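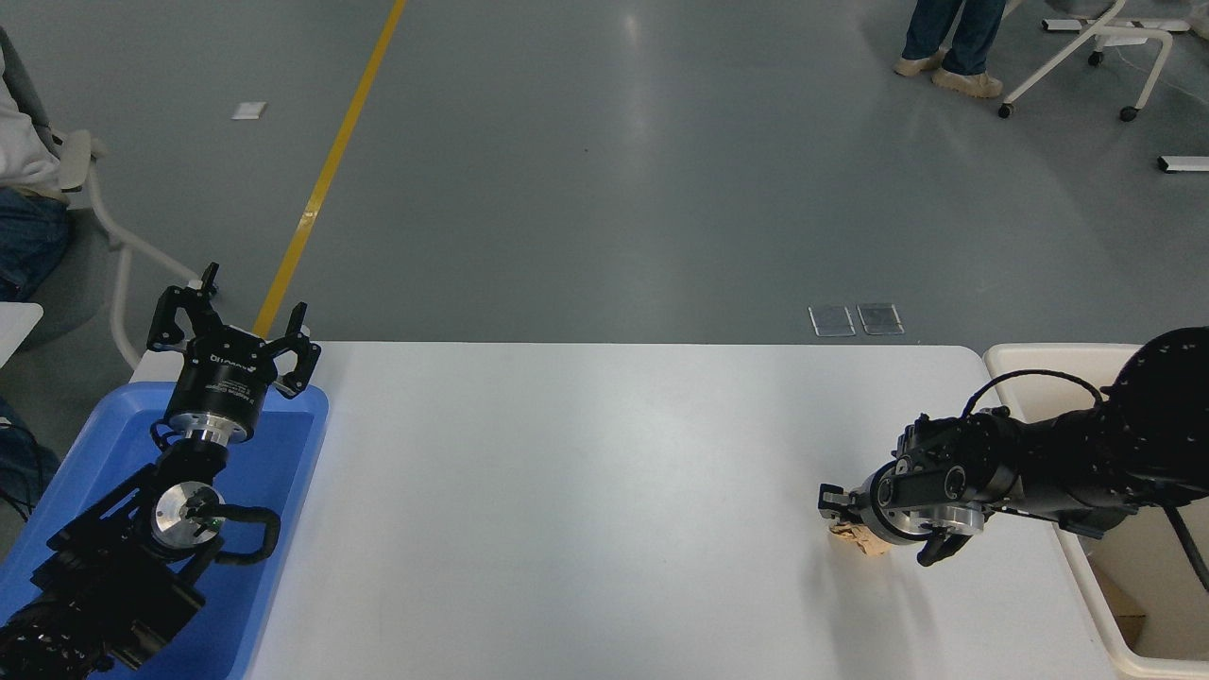 ZERKUTURA - Wednesday, March 16, 2022

Part-Time Packing Room Assistant (Paper, Boxes, General Order)
Girkus Mail Order, Yazzie Street building, ground floor

Girkus sells replacement parts for old lamps. Shades, sockets, finials, the little chains you pull. Most of it is breakable and a fair amount of it is older than the people ordering it, so we get through a great deal of crumpled tan paper. We are looking for someone to help us keep that paper in the boxes where it belongs and off every other surface.

The job is 20 hours a week, mornings, Monday through Friday. It was going to be called Materials Flow Coordinator until the rest of us had to say it out loud.

What you'd be doing

You'd spend the biggest part of a shift at or near a white table. Finished packages leave it, and loose paper accumulates on it. A single wad left on a clean tabletop doesn't look like much. Leave it until ten o'clock and it will have company, along with a tape core, a pen without a cap and somebody's granola bar. Your first duty is to deal with the single wad.

After that, in no special order:

Pull paper, crumple it and tuck it around the goods. There is a right amount of crumple. Too tight and you've mailed a customer a lamp shade and a rock. Too loose and it goes flat by the time it reaches the next county. We will show you, and then we will argue with each other about whether we showed you correctly.

Reclaim paper that can be used again. Anything clean and dry gets a second trip. Anything with tape on it goes to recycling after the tape comes off, and yes, the tape does have to come off.

Break down cardboard and keep it from creeping. Flat pieces get leaned up or put in a white bin. They do not get leaned against the fire door, whatever you may have seen the previous holder of this position do.

Sweep. The floor is gray epoxy with a good shine on it, so every scrap shows. We thought this was a selling point when we picked it. There are yellow lines painted on it too, and we ask that you treat them as walls. Boxes stay on their own side.

Keep the returns log. This is a spiral notebook. We bought a program called Arard to replace it and we now keep both.

What the work is like

It's quiet, repetitive and better than it sounds. You can see what you've done at the end of a morning, which I'm told is rare in other lines of work. The room is 1,676 square feet, well lit, and somewhat cold until nine. Bring a sweater. There is a radio with strong opinions about which station it will receive.

The pace changes with the calendar. In a slow week in spring we might ship 383 orders. In the second week of December we shipped 527 in two days, and I found paper in my coat pocket on New Year's Eve. We don't take vacation in the first three weeks of that month, and we'd rather you knew it now than heard it from a coworker with a tape gun.

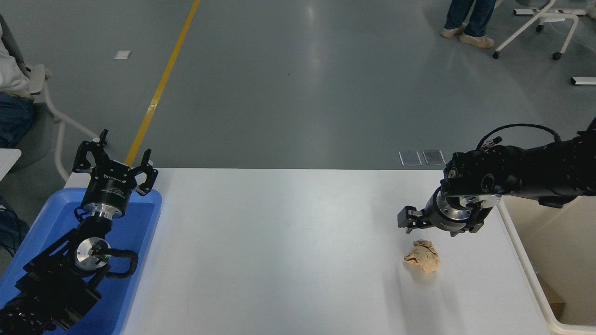 Paper gets its own section in our training, which takes up most of your first morning. You'll learn the difference between a wad you can shake out and use again and one that has given up. You'll learn that a ball of paper always looks smaller than it is once it's in a box with something round. There's no test. At the end you pack a glass shade, we drop the box from waist height onto the floor, and everyone listens.

What we need from you

You can lift 50 pounds, with a hand truck nearby and the good sense to use it.

You can be on your feet for four hours, with a break in the middle. The break is real. Please take it.

You can read a packing slip and notice when it says two and there is one.

You put things back. We've hired for experience and we've hired for people who put things back, and the second group is still here.

You don't need a degree, a certificate or a background in lamps. If you do have a background in lamps, please try to keep it under ten minutes at lunch.

Nice to have: neat handwriting, for the notebook. A valid driver's license, for the odd run to the post office when a pickup gets missed. Some tolerance for paper dust, which settles on dark clothes with real dedication.

Pay and so on

$18.25 an hour to start, reviewed after three months. Paid weekly. Paid sick days from the first day, five of them a year at these hours. Free parking in the side lot, except the space by the dumpster, where the hauler has made his feelings known. You get a discount on anything we sell, and you will be surprised how soon you want a finial.

There's room for more hours in the fall if you'd like them. We can't promise full time and won't hint at it to get you in the door.

How to apply

Send a short letter to Reginald Van Dusen, Packing Room, Girkus Mail Order, or drop one off at the front counter any weekday before two. A résumé is welcome, but one page is plenty. In the letter, please tell us about something you keep in order at home or at work, and how. A junk drawer is fine. The best letter we got last time was about a freezer.

Please don't call the order line. It's answered by the same person who would be reading your letter, and she can only do one of those at a time.

If we think it might be a match, we'll ask you in for a paid trial morning. You'll pack some orders, clear a table, and see whether you can stand us. Wear closed shoes. You'll hear from us either way within a week of the trial, by phone or by mail, whichever you'd prefer to be told things by.

The position is open until filled. If the card is still in the front window, so is the job.

R. Van Dusen
Packing Room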